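Prelley Twin-Arm Bench Cell

Two arms, one mounting plate, and a setup you can finish before lunch! Bolt the plate to the front of the table with the 4 screws supplied, then run both arms through their full reach by hand, power off, before you tie down a single cable. Leave a generous loop at each shoulder (stingy loops are what wear out wrist connectors).

Wipe the tabletop every Wednesday, or whenever marker dust builds up.

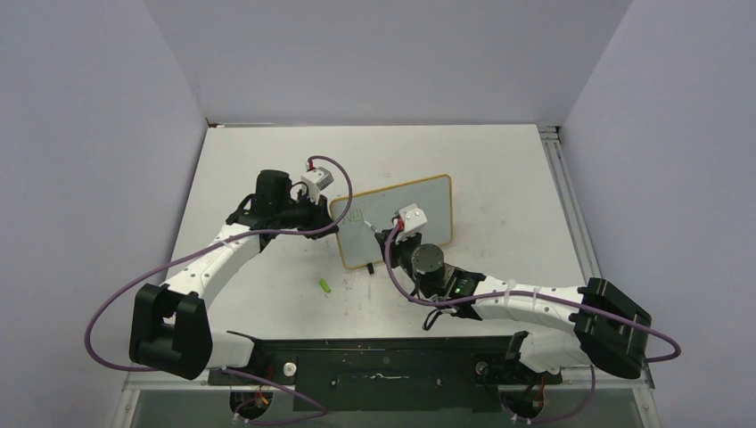
Check the cable ties every 100 hours and swap any that have gone stiff. Spare ties, wrist leads and gripper modules are all under part group 436.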